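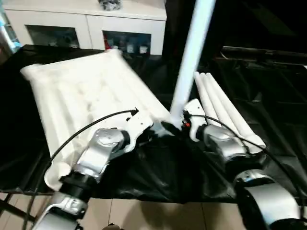

*White mattress, black cloth, and the foam tubes beside it.*

2026-08-06

Camping gear day! I've been looking forward to this all week, which probably says something about how long the winter has felt, but I don't care. The big table has its black cloth on, all wrinkled and bunched up at the front, and I'm leaving it like that until the sorting's done. White gear on black cloth is brilliant. Every smudge shows up, and so does every bit of fluff, and I can see what I'm dealing with for once.

The mattress has a few faint smudges along the ridges, so that's going on the list for warm water and a soft cloth (no spray, I learned that with the old blue one, which went tacky and collected dog hair for the rest of its life). I do love the ribs on this mattress. It looks like a row of fat sausages and it's far comfier than the flat kind, because your hip finds a valley and stays there. I was sceptical about white for camping and I'm still a bit sceptical, to be fair, but in a dark tent at five in the morning it's dead easy to find.

And the foam tubes! They are my favourite thing in the whole kit and they're the cheapest. I paid $25 for mine at the Brutton clearance in May, and I'd have paid double. The plan is to run them down the sides of the mattress under the fitted sheet so there's a soft edge and I stop waking up with one arm on the groundsheet. Three side by side take up hardly any of the table. They'll ride along the back window of the car, on top of everything, where they can't get squashed.

The trip is 1,056 km door to door if we go the inland way through Vatgate, and I want to go the inland way. The coast road is prettier, but the bakery at Vatgate does that custard tart and I've been thinking about it since last spring. Two nights there at the creek, then on to the Simões place for the rest. Seven nights altogether, and every one of them on a bed with proper edges. Luxury.

Things I worked out today, so I don't have to work them out again in the driveway:

- mattress goes in last, on top of the esky, folded in thirds and not rolled (rolled, it ends up the size of a calf)
- tubes along the back window
- black cloth comes too! It'll do for the trestle at camp, and it hides the dirt
- pump and both adaptors in the green bag, with the patches
- torch batteries, again, for the love of all that is good

I got very keen about the patches, by the way. I sat down with a cuppa and read the whole leaflet, both sides. You're meant to let the glue go tacky before pressing, and I have never in my life waited for that, so no wonder the last repair let go halfway through the first night. This time I'll wait. I've put a timer in the bag with the patches so there's no excuse.

The other thing I want to try is the Drodusov sheet set, the stretchy one, to see if it'll go over the mattress and the tubes together. It's rated for a mattress up to 300 mm deep, and I reckon there's enough give in the corners. If it's too tight I'll unpick the elastic on one end and put in a drawstring. I'm almost hoping it's too tight, I haven't had the sewing machine out for ages and there's a gorgeous bit of orange cord in the button tin.

The glass-fronted cabinet could do with a going over as well while I'm in a mood for it. The little white containers are in their row, which pleases me every time I look over, but the rest has crept. I want one whole shelf for camping bits by the time we leave, so things have a place to come home to. Last year the tent pegs lived in a saucepan until Christmas, and we found them when someone wanted peas.

I rang the creek campground too, and they've still got the site under the two big gums, the one with morning shade. Booked it on the spot! I did a small dance in the hall. Power's available but I said no thanks, we've got the lantern and I like it dim.

Tomorrow: wash the mattress cover bag, find the other groundsheet, ask about firewood. And buy custard powder, in case the bakery's shut.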